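Bay 4

Past midnight again. The shop on Casow Street, roll door down, the good heater hogged by whoever was welding in the back. I had the arms on at last. Both of them. Left one bought used, right one built from what was left over from the left one, plus a wrist motor out of the Duan parts bin, 46 dollars and no returns.

Power. Click. Fans.

Nothing fell off.

I'd been at it since October. You start with a rail, one rail, and you tell your sister it's a weekend thing. Then it's a table. Then walls for the table. Then you're eating noodles over a vise and arguing with a cable.

The job was simple. Pultoso, the shop's big spring night, every bay shows something that moves. Bay 2 had a loom. Bay 7 had a boat, a whole boat, don't ask how they meant to get it out the door. I had a garden bench. My mother's idea, sort of. Her hands had gotten bad and she missed potting things, and she'd said it on the phone like it was weather. So – two arms, a table, small jobs. Hold this. Tip that. Left hand steadies, right hand does.

Run 203 the left one squeezed too hard. Run 204 the right one waved at the ceiling and quit.

I changed one number. Went home. Came back becuase I couldn't sleep, changed it back.

Her glove was where I'd left it. The flowers too. I'd brought those in for luck and also for something to look at that wasn't a motor.

Go on, I said. Out loud. The welder looked up.

They went. Slow, the way they do, elbows first, like two people reaching for the same check. Past the rake. In over the middle of the table. The shavings buzzed a little on the wood, or I did.
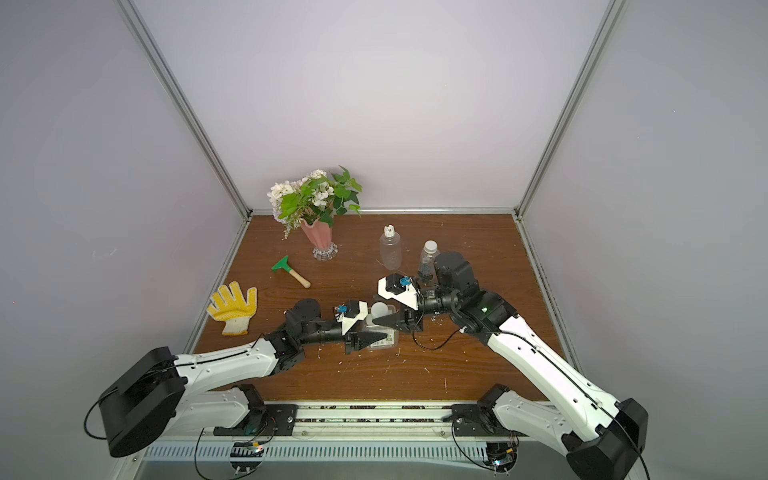 Bay 4, both arms in. Rake and glove to the left, waiting thier turn.

I held my breath. Stupid, it doesn't help them. Fingers in, fingers in. The green light on the right arm stayed green and I stared at it until it had a twin.

Then a tick. A small one. The kind of sound a lid makes.

And they let go and backed off, both of them, same speed, and parked.

I looked at the log. Run 351. No fault. I scrolled up, scrolled down. No fault. Read it like a letter.

The welder had come over by then, mask up, gloves under one arm. Stood there a while.

"That it?"

"That's it."

"Do it again."

So I put everything back where it had been, near enough, and my thumb was shaking so I used the other one. Go on.

Called my mother at six, which is early even for her. She was up. I could hear the kettle, and the radio going on about the Brultport ferry. I said the arms were holding things now. Both together.

"Holding what?"

I told her.

Quiet on the line – then the kettle, then a cup going down.

"Well," she said, "can they do tomatoes?"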